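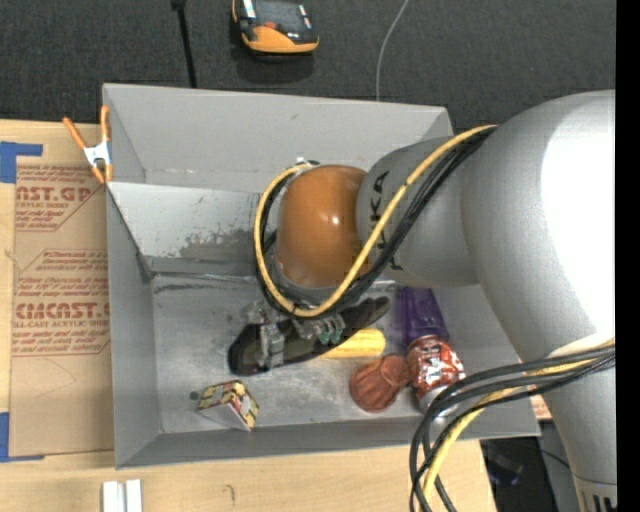
*The grey metal bin on its wooden tabletop, May.*

Hi Mali,

Quick one from Stodness before the grant meeting! The community composting is going far better than I'd dared hope. We've now got 182 households signed up (Trevor did most of the door knocking, bless him) and 21 of those came on board in May alone.

Money-wise, we've spent £800 of the Premon grant, nearly all on kitchen caddies and the leaflet printing. I've still got to chase Velier for the shredder invoice, so please don't close the books on us yet.

The one headache is tea bags. People will put the plastic sort in, and picking them out takes ages. I've rewritten that bit of the leaflet and made the letters bigger.

Next up is the second collection round, on the hill side of the village. We need 2 more drivers for that, and I'm asking at the school gate tomorrow.

Receipts to follow once I've found the stapler.

Bevan sends his love, and so do I x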